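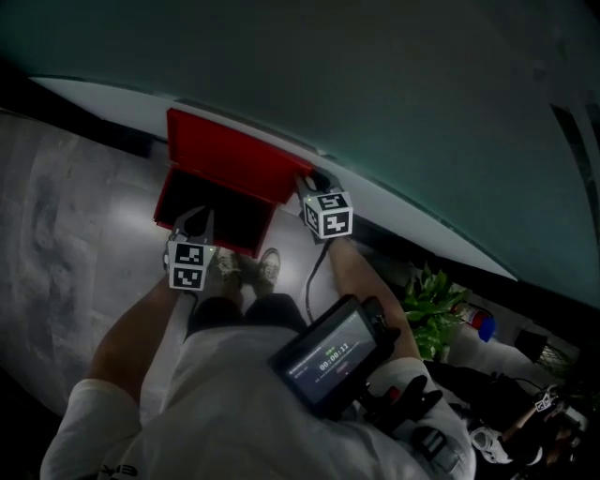 Boxes with Lids
Mandbridge Museum of Everyday Things — Young Visitors' Pages

A box is one of the simplest objects people make. Most have a base, four walls and a lid. The base and walls form a tray, and the tray holds whatever is put inside.

How does a lid stay on?
Some lids lift away completely. Others are joined to the box along one edge by a hinge, a joint that lets the lid swing up and down. A hinged lid is hard to lose — it always stays with its box.

Why is there a lining?
The inside of a box is called the interior. Makers often cover it with a lining, which may be soft cloth, paper or felt. A dark lining makes small, bright objects easier to see.

Shallow or deep?
Shallow boxes suit flat things, such as cards or medals. Deep boxes suit taller things, such as jars.

Try it at home
Find a box with a lid. Open it slowly and look for the joint. Is the inside the same colour as the outside?

The museum keeps 79 boxes in its Rakena Room. Children may open 47 of them. Please close each lid gently with both hands.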